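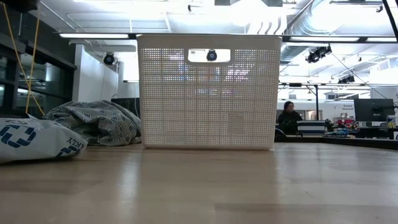

I got as far as the source list and gave up, one reader wrote to me, since every letter I added showed up twice and the dates came out in the wrong order. Could you go slower on that part, and say which box to tick before the import and which one to leave alone?

Fair enough! I rushed it the first time, so I've redone the whole section. If you already have a source list that works, skip to step 9.

Home Guides Set-up Source lists Reviews Contact

4. Setting up your source list in Pendico

I'm using my own project all the way through, the Grurnmont letters, because it's the one I know best (and the one I messed up worst). There are 616 of them, mostly written home from the mission station at Phetsri, plus the newspaper pieces that quoted them. Yours may be diaries or ship logs or a stack of old book reviews. The steps are the same.

Before you start

You need Pendico installed and a folder of scans. Mine are at 300 dpi, and I've never needed better than that for handwriting. If your scans are still in Zitenen, export them first as single pages. Combined files will go in without any complaint and then you'll be splitting them by hand for a week. Ask me how I know.

CAUTION: Work on a copy of the folder. Pendico renames files on import and there's no undo for it.

Importing

1. Open Pendico and choose New List. Give it a short name with no commas in it.

2. Under List Type pick Correspondence. Don't pick Mixed, even if you've got a few clippings in there, we'll deal with those in step 8.

3. Click Import and point it at your copied folder.

4. Tick "One record per file." Leave "Match existing" alone. This was our reader's trouble, I'm pretty sure: with an empty list, Match existing makes a blank record for each scan and then adds the real one next to it.

5. Press Go and wait. The bar sticks near the end on big folders. Let it sit.

Note: Check the total at the bottom left when it finishes. My first try gave me 788 records for those 616 letters, and the extra ones were all envelopes scanned as separate files. I moved the envelopes to their own folder and ran it again.

Sorting out the dates

6. Open List Settings and set the date order to year first.

7. You'll see 2 date fields, Written and Received. Fill in Written whenever the letter gives you one, and put the postmark under Received. If all you've got is a month, say November, type the month and the year and leave the day blank. Please don't put in the first of the month as a filler! I did that for a whole bundle and ended up with a made-up day when the entire station seemed to be writing home at once.

8. For clippings, open the record and change its type to Press. Then use Link To and choose the letter it quotes. I really like this part, because once they're linked you can read a letter side by side with what the editor did to it, and some of the cuts are shocking.

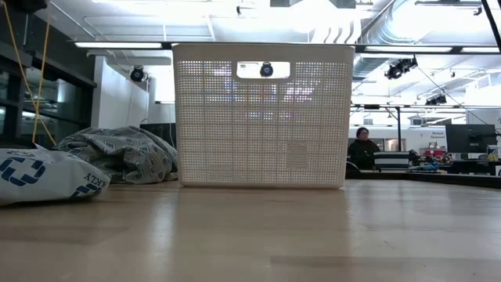
9. Next come the shelf marks, so Pendico can tell you where the paper copy lives. Every place you keep paper gets a code in the Location field, and a code can be as plain as A or B. I'd started out giving codes to folders only, but they move from shelf to shelf and the record goes stale. It's much easier to code whatever the folders sit in. A white storage basket with a handle cutout near the top does fine, and those little square holes all over the sides will take a tie-on label with the code on it. Type the same code in Location and hit Save.

10. Go to View, then By Location, and check that no records are sitting under None.

CAUTION: Location codes are case sensitive. "a" and "A" will give you two separate places.

If something looks off

Letters in the wrong order: go back to step 6, then close the list and open it again. The new order won't show until you do.

Link To is grayed out: the record is still set to Correspondence. Change it to Press and save first.

Names of servants and porters missing from the People tab: Pendico only picks up names from the From and To fields, so anyone mentioned inside a letter has to be added by hand. It's slow, and I still think it's the most useful thing I did on the whole list. Section 5 goes through it.

Last updated 12 July 2025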